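Pretham Residence Kitchens
Resident Equipment Manual
Section 4: Loading, Running and Unloading the Dishwasher

4.1 Scope

This section applies to the built-in dishwasher in each shared kitchen of the Pretham residences. It covers everyday loading, the selection of a wash program, unloading, and the routine care expected of residents. Repairs, changes to the water connection and replacement of parts are carried out only by the Facilities Office. Residents should read Section 3 (Sinks, Taps and Drains) before using the dishwasher for the first time.

4.2 Before Loading

1. Confirm that the previous load has been put away. If clean dishes remain in the machine, unload them as described in 4.6 before adding anything.

2. Scrape plates and bowls into the food waste bin. Bones, fruit stickers, toothpicks and paper labels must be removed. Rinsing under the tap is not required for ordinary soil, but dried egg, oatmeal and melted cheese should be soaked first.

3. Empty all mugs and glasses into the sink. Coffee grounds go into the food waste bin and never into the dishwasher or the drain.

4. Set aside any item that is not suitable for machine washing. The following are to be washed by hand:
Wooden spoons, cutting boards and knives with wooden handles
Cast iron and non-stick pans
Hand-painted or gilded china
Insulated travel cups
Jar lids with printed patterns
Thin plastic containers that carry no dishwasher mark

Note: Decorative vases kept on the counter are residence property and are always washed by hand in lukewarm water.

4.3 Loading the Racks

1. Open the door fully and lower it with one hand. Do not let it drop.

2. Pull the rack out to its stop. A rack that is only partly extended may tip when a heavy item is placed at the front.

3. Stand plates between the tines, facing the center of the machine. Leave one open row between deep plates so that water can reach both surfaces.

4. Place bowls at an angle with the open side down. Glass bowls must not touch plates or one another.

5. Place mugs and glasses upside down. Items set upright will fill with water during the wash and will have to be done again.

6. Load flatware into the basket with handles down, except for sharp knives, which are washed by hand.

7. Turn each spray arm by hand through one full circle. If it strikes a handle or a plate rim, move the item.
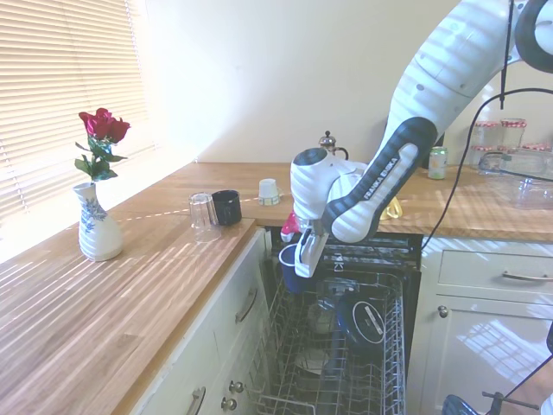

Figure 4-1. Rack extended for loading, with a plate and a glass bowl in place.

Caution: An open door is a tripping hazard. Do not leave the kitchen while the door is down, and do not rest trays, pans or bags on it. The hinge on this model (Foven 715) is not built to carry added weight.

Caution: Direct sun through the blinds can make the control panel difficult to read. Adjust the blinds before choosing a program — do not press buttons at random, as this may start the drain cycle.

4.4 Detergent and Rinse Aid

1. Use only the Herka tablets supplied in the cabinet under the sink. One tablet is sufficient for a full load. Hand dish soap must never be placed in the machine; it produces foam that can escape under the door.

2. Put the tablet in the dry dispenser cup and close the lid until it clicks. A tablet placed loose in the bottom of the machine dissolves during the pre-rinse and is wasted.

3. Check the rinse aid indicator. If it is clear, fill the reservoir to the line and wipe up any spill with a damp cloth.

Note: Requests for tablets and rinse aid are to be addressed to Nadine Smadi, Residence Supplies. Please give the kitchen number and the date on which the last box was opened.

4.5 Selecting a Program

1. Push the rack in gently and close the door.

2. Press the power button and select one of the following:
Normal — plates, bowls and mugs with everyday soil
Glass — drinking glasses and light items, lower temperature
Intensive — serving dishes and oven-safe pans
Rinse and Hold — partial loads that will be completed later the same day

3. Press Start. The remaining time is shown on the display.

4. If an item must be added, do so within the first 2 minutes. Press Pause, wait for the spray to stop, open the door slowly, and add the item. After that point the detergent has been released and the door is to remain closed.

4.6 Unloading

1. When the program has ended, open the door slightly and wait 20 minutes. Dishes are hot at the end of the cycle and chip more easily in this state.

2. Unload the lower rack first. Water that has collected on the bases of mugs will otherwise drip onto dry plates.

3. Dry any remaining moisture with a clean towel. Return plates and bowls to the cabinet and flatware to the drawer.

4. Glasses and mugs that are still damp may stand upside down on the butcher-block counter for a short time, on a folded towel. Standing water stains the wood and must be wiped up at once.

5. Return shared items to their usual places. The coffee press belongs at the back of the counter against the wall, and sealed dry-goods jars are kept away from the open door and its steam.

4.7 Routine Care

Each week, the resident named on the kitchen schedule shall remove the filter, rinse it under warm running water and brush it lightly. Wipe the door seal and the lower edge of the door with a damp cloth. In February, the Facilities Office descales all machines, and kitchens are notified in advance.

Do not use steel wool, bleach or abrasive powder on any part of the dishwasher or on the wooden counter.

4.8 Faults

If the machine stops before the end of a program, leaks, or shows an error code, press the power button, close the water valve under the sink, and place the Out of Service card on the door. Report the fault to Lefteris Katsaros, Facilities Office, extension 867, stating the code shown.

Section 4 revised 2025-11-16. Approved by Ourania Antoniadis, Residence Operations.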